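Garrido Film Club: your questions

Do I have to see the movie before I come to the talk?

Not at all! We show the whole thing first, at 4, and then anyone who likes can stay and chat. 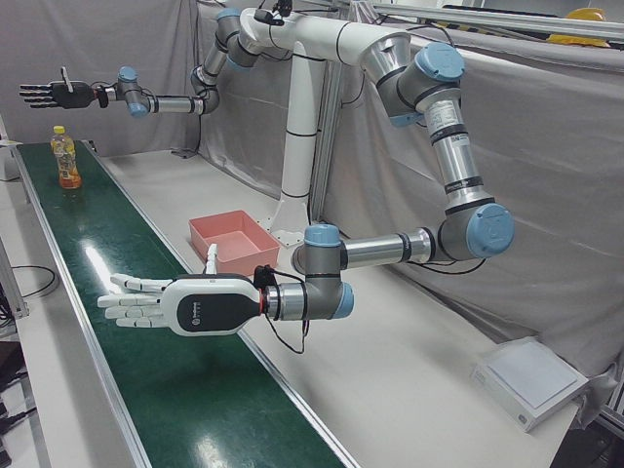
Are cartoons only for the little ones?

Goodness, no – plenty of grown-ups come alone. October is monster month.

How do I save a seat?

Write to Sanne Willems and tell her how many of you are coming.
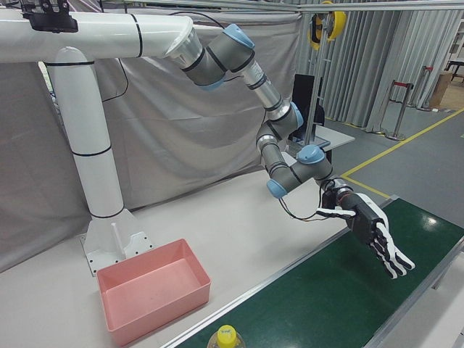 She holds seats until the lights go down, so please don't worry if the bus is late. Children under 3 sit on a lap and get in free, and you're welcome to bring your own popcorn.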